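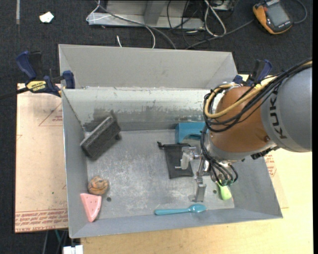
**短編小説|職場**

# 混載箱

灰色の箱から品物を一つずつ取り出し、隣の区画へ移す。第二検品室の業務はそれだけで、以前は二人が向かい合って行っていた。四月からはKUKAのアームが右側から手を入れ、私が端末の前に座る。

箱に入るのは返品の混載である。黒い巾着袋、青緑のスプーン、西瓜の一切れに似たピンクの三角形。形状にも材質にも共通点がない。モネック社の手順書は、これを「非定型品」と一語で処理していた。

手順書の改訂は私の担当になった。旧版の第四項には「迷った場合は相手に見せること」とある。書いたのはエルハン・エキンジだった。新版では「把持候補の信頼度が閾値を下回った場合、操作者に通知する」と改めた。文の意味はおおむね保存されている。

エキンジは三月末にアイドアン倉庫へ異動した。引継書は一枚で、末尾に手書きの追記があった。

「巾着は紐を持つな。胴を持て。紐を持つと中身が回る」

この一行を制御側に入力する欄はなかった。私は備考に転記し、保存した。備考を参照する処理は存在しない。

初週の処理数は2,854点。通知は1,000件を超えた。通知が鳴るたびに画面を確認し、掴む位置を指で示す。巾着では毎回、胴を示した。黄緑色の、首の細い品物では位置が定まらず、二度取り消した。

箱の底には小さな丸い穴があり、周囲に白っぽい擦れ跡が残っている。二人で作業していた頃、私の受け持ちは手前側、エキンジは奥側だった。奥の壁際に品物が寄ると、彼は何も言わずに底を指で二回叩いた。こちらへ寄せるという合図である。通知音も二回鳴る。設定を調べたところ、出荷時の既定値だった。

第三週、通知は減少した。スキメント社の保守員が来て、学習は順調だと報告した。私の指示した位置が蓄積され、巾着については問い合わせが不要になったという。

「誰の持ち方ですか」と尋ねると、保守員は記録を開いた。操作者欄には私の社員番号だけが並んでいた。

「あなたのです」

訂正の申請書式はイロノン管理課にある。対象は数値の誤りに限られていた。私は様式を閉じ、手順書の新版に戻って、改訂履歴の作成者欄に彼の名前を加えた。承認は翌日に下りた。照会はなかった。

午後、アームが巾着の胴を挟んで持ち上げた。紐が垂れたまま隣の区画へ移り、次の品物の確認を求めて通知が二回鳴った。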